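Mending Month is coming back in February

December 2023

Last winter we tried something a little different at the Grestholm sewing room and gave a whole month over to repairs. No new projects, no patterns, just the pile of things everybody has at the bottom of a closet. It was such a good month that we're doing it again, and this time we have more table space, better lamps and a proper rack for finished work!

If you missed it last time, the idea is simple. You bring something that is torn, stuck, frayed or missing a part, and you fix it at our tables with our tools and as much help as you want. Some people like to be shown every step and some just want the good scissors and a bit of company. Both are fine. Coats and jeans made up most of the work last year, but we also saw a tent, a pair of oven mitts, several stuffed animals and a beautiful old quilt that took its owner the entire month, one patch at a time.

Zippers deserve a paragraph of their own, as they were easily the most common job. A lot of zippers that seem finished can be saved. If the teeth split open behind the slider, the slider is often worn and a new one costs very little. If it sticks, try a soft pencil rubbed along both sides before you do anything drastic (I did this on my own boots in the hallway and was ridiculously pleased with myself).

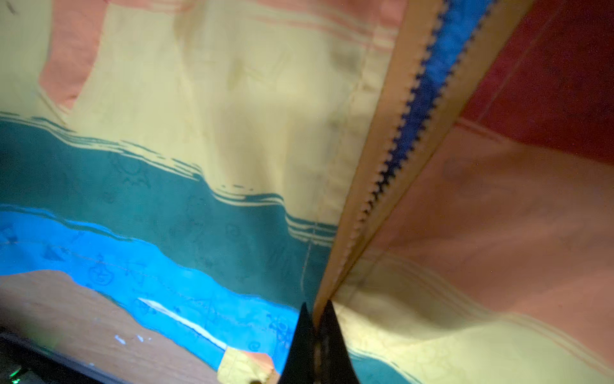

When the tape has torn away from the cloth, that's a sewing job, and a very doable one. Pin it closed first, baste it by hand with big loose stitches, and only then go to the machine. Basting feels slow until you've unpicked a crooked seam for the second time. We'll have zipper feet for all the machines, and the Damgaard shop is setting aside a box of odd lengths and colors for us, so come early if you're after something unusual.

New this year is a hand darning corner. I learned to darn only last spring and I can't stop - socks, elbows, a dish towel that didn't really need it. The first one will look lumpy. Wear it anyway! We have wooden mushrooms to lend and plenty of wool, and if you have leftover yarn in strong colors please drop it off, as visible mends were hugely popular and we ran out of everything except gray.

A few practical things. Wash what you're bringing, please, even if it feels silly to wash something with a hole in it. Leather and heavy canvas are welcome, but tell us ahead of time so we can set up the heavy machine, which lives in the back and takes some moving. There are 9 places at each session. Booking opens at the front desk, or by phone on extension 2062, and a place costs nothing if you're already a member. Everyone else pays seven dollars, thread and needles included.

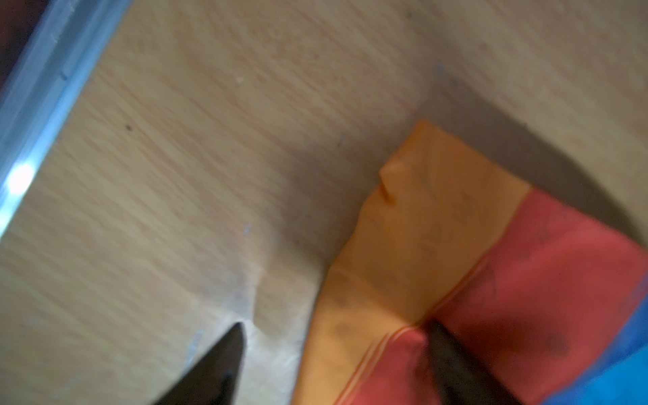 A tabletop with plenty of grain and a few small marks.

The Troststead group is joining in too, and they've set themselves a target of 100 mended items by the end of the month. I think we can beat that, and I have said so to them, possibly too loudly. Every finished piece gets a paper tag on the rack with what was wrong and how it was fixed, and the tags from both rooms will go up in the Irnard library window afterward. Last year's tags were wonderful reading.

Bring a mug if you'd like tea. The kettle has been replaced and the new one is much faster.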